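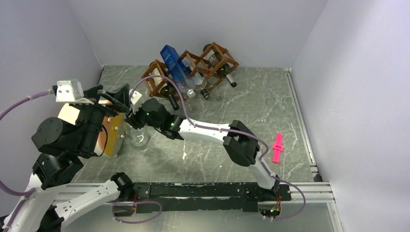
Wine racks and a clear glass vase on the grey veined floor, Trovinthorpe open day

Home Visits Food and Drink Archive Contact

June 2018
By Jacqueline Guérin

Trovinthorpe opens its doors to visitors once a year, and I went along this time with Ye-rin Baek, who was after a rack for the cupboard under her stairs. The building is ten minutes' walk from the station, uphill. Entry is free but you sign in at the desk and get a paper badge.

The ground floor is given over to storing and serving wine at home. Most of it was racks. The ones I liked best were set out with bottles in them, grouped together near a white back wall, with a pale grey floor that has faint white veins in it like marble. A plain setting suits this sort of thing — you look at the bottles and the racks and not much else. There was a clear glass vase on the same floor. Ye-rin spent some time deciding whether she would put one on a dining table or a windowsill.

Hae-won Yeom gave the midday talk, mostly on where to keep bottles in a small flat. Her advice was to stay away from the oven and the boiler, and to lay corked bottles on their sides. Screw caps can stand up. She has 141 bottles at home and said she would not recommend it. Questions went on well past the half hour and we missed the first sitting for lunch.

Upstairs is the Sjöberg room, with glassware and old catalogues. The catalogue collection runs to 600 items and you may handle them if you ask. I looked through a few from Jistow, which used to sell racks by post. The prices made Ye-rin laugh.

Lunch was soup and bread in the yard. The coffee was weak. Toilets are on the ground floor only, and the stairs are steep, so anyone with bad knees should stick to the lower rooms.

Dong-hyun Sung at the desk told us they had 1,000 visitors last year. It did not feel crowded when we were there. Ye-rin went home without a rack, but she took the measurements of two.

Recent visits
A morning at the Rerkeo bottle works
Jistow spring fair in the rain
Three small museums by bus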